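A thread about soup, and about learning to cook for one after cooking for a houseful for most of my life. Get a cup of tea, it goes on a bit.

When the last of mine moved out in November I carried on making the same pot of soup I'd always made. Same pan, same amount of everything. I was eating leek and potato for breakfast by the end of the week and I like leek and potato, but there are limits.

The pan is a Schmieder, the big one with the two handles, and I've had it so long the name on the bottom has nearly worn off. I lift it out of the cupboard without thinking. That was the trouble, really - I fill whatever pan I've got in my hand.

So the first thing I did was buy a small one. It felt a bit sad in the shop, I won't pretend it didn't, and I walked round the garden section for a while before I went back and got it. Best thing I've bought in ages, as it happens. It heats up in no time and fits in the washing-up bowl.

Second thing: I stopped reading recipes that say "serves four, halve as needed". You can't halve an egg and I've never once managed to halve a tin of tomatoes without finding the other half later, at the back of the fridge, with a coat on.

The soup I make most now is a noodle one. Stock, a bit of ginger sliced thin, a spring onion, one nest of noodles, whatever greens want using up, and a spoonful of the brown miso from Fonden (the little shop by the bus station, lovely people, they always ask what you're making).

The miso goes in last, off the heat. I used to boil it and wonder why it tasted flat. Loosen it in a cup with some of the hot stock first or you'll be chasing lumps.
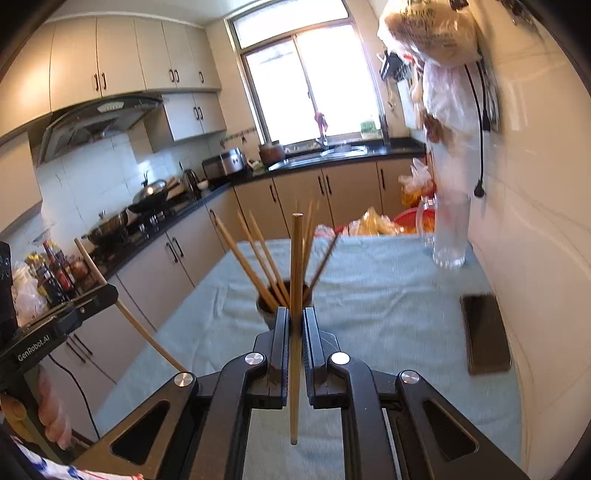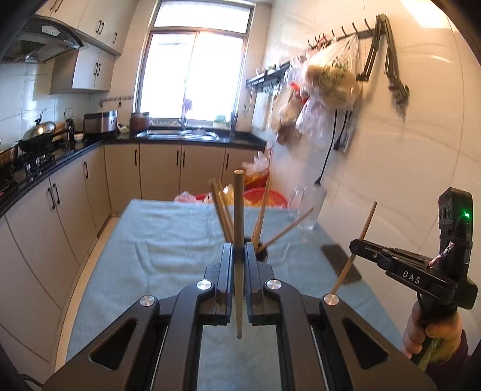
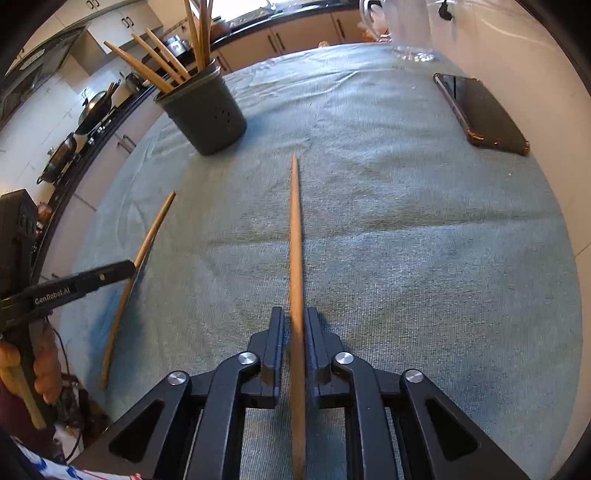
Chopsticks and a blue cloth on the table.

Noodles, then. Cook them on their own in plain water, drain them, and put them in the bowl first with the soup poured over. If you cook them in the soup they drink the lot, and you end up with something you could hang wallpaper with. I did it that way for years for the children and they never said a word, bless them.

An egg on top makes it a proper supper. I do mine soft-boiled, straight into cold water when the timer goes, and peel it under the tap. If it comes out looking like the surface of the moon it still tastes the same.

Somebody asked last time about freezing. Yes, freeze the stock, not the finished soup. I do mine in an old muffin tin, then tip the lumps into a bag once they're solid. Two lumps and a splash of water is a bowl. Write on the bag! I have defrosted gravy for this soup and I have defrosted apple sauce for this soup.

For the stock itself I keep a tub in the freezer for carrot ends, celery leaves, the green tops of leeks, mushroom stalks and so on, and when the tub's full it all goes in the old Schmieder with a bay leaf. So the big pan still gets its outings, which pleases me more than it should. Leave out anything cabbagey, it takes over the whole house and you'll smell it on your coat at the bus stop.

Shopping is the bit I still get wrong. Everything comes in bags meant for a family. I've started buying loose where I can, one carrot, two onions, and felt daft at the till the first time, but the man in front of me had a single parsnip so I think there must be quite a few of us.

And please do sit down to it. I got into a bad way over the winter of eating standing at the worktop with the radio on, and then wondering at nine o'clock whether I'd had any supper. Now I lay the table, even for toast. Cloth, glass of water, the good bowl with the chip in it.

The big pan comes out next week with everyone home, and I've already been told it has to be leek and potato. I'll put up the barley one after that, for those who asked. It wants soaking overnight, so get your barley in.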